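How to clear and wash plastic cups after a get-together

Reading time: 4 minutes

We use cookies to remember your preferences and to see which pages are read. By carrying on you accept this. Manage settings

Coloured plastic tumblers are handy for parties and club teas, but they go cloudy and start to smell if they are put away badly. I look after the cups at the Kimthorpe hall, where we own 136 of them, and this is the routine I have settled on. It works just as well for six cups on a kitchen table.

What you need

A tray with a raised rim
A bowl or tub for scraps
A washing-up bowl, soft sponge and bottle brush
Ordinary washing-up liquid
Bicarbonate of soda
Two clean tea towels

Step 1: Put the tray down first

Set the tray in the middle of the table before you touch a cup. A rim matters more than size. Cups slide when you lift a flat board, and one that goes over will usually take its neighbour with it. Keep the tall cups towards the middle and the short ones round them, and don't let any of them sit half on the edge when you pick the tray up.

Step 2: Empty before you stack

Most people stack as they go. Try not to. A cup with crumbs in the bottom pushes them on to the outside of the next one, and dried squash acts like glue. Tip any liquid down the sink and knock dry bits into the scrap tub. If something has stuck, leave it for the soak and don't scrape at it with a knife, as scratches hold stains. 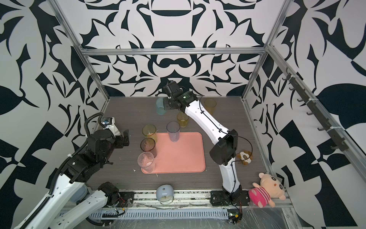

Look into every cup, the dark ones especially. Brown or smoky plastic hides tea and cola dregs very well, and amber is nearly as bad with anything yellow. Clear cups show everything, so they tend to get the most attention when they need it least. Check for any that have tipped over too, and feel underneath for a spill.

Step 3: Sort by what was in them

I make two groups. Cups that held only water or squash go straight to the wash. Cups with food in them, or milk, or anything that has dried on, go in the soak. Sorting by colour can wait until they are dry.

Step 4: Soak

Fill the bowl with warm water and add a small squirt of washing-up liquid and a tablespoon of bicarbonate. Leave the dirty group in for 28 minutes if you are me and set the timer by the radio, or half an hour if you are not. Avoid boiling water. Thin tumblers can warp, and a warped cup will never stack properly again.

Step 5: Wash and rinse

Start with the cleanest. Use the sponge round the rim and the bottle brush for the base of the tall ones. Change the water after every 8 cups or when it looks grey. Rinse in cold water, inside and out.

Step 6: Wipe the table while they drain

Stand the cups upside down on a tea towel with a little space between them. Now do the table. Brush the crumbs towards you with a dry cloth and catch them in your hand or a dustpan, then follow with a damp cloth. On a dark wood-grain top, go along the edges twice. Pale crumbs show up badly there and a wet cloth used first only smears them. Wash the tray last, including under the rim.

Step 7: Dry and store

Leave the cups until they are completely dry, overnight if you can. Stack them by size, no more than ten high, and store with the top of the stack loosely covered. If two have jammed together, put cold water in the inner one and stand the outer one in warm water for a minute, then twist.

Cups that still smell after washing can be filled with warm water and a teaspoon of bicarbonate and left until morning.

Branislav Koubek

Comments (3)

Petra W.
The cold water and warm water trick worked on two that had been jammed since January. Thank you.

hallkeys
Do you ever put yours in a dishwasher? We have around 200 and washing by hand takes all evening.

Branislav Koubek
Check the base for a dishwasher mark first. Ours don't have one, so I do them by hand. If yours do, top rack and the cool programme.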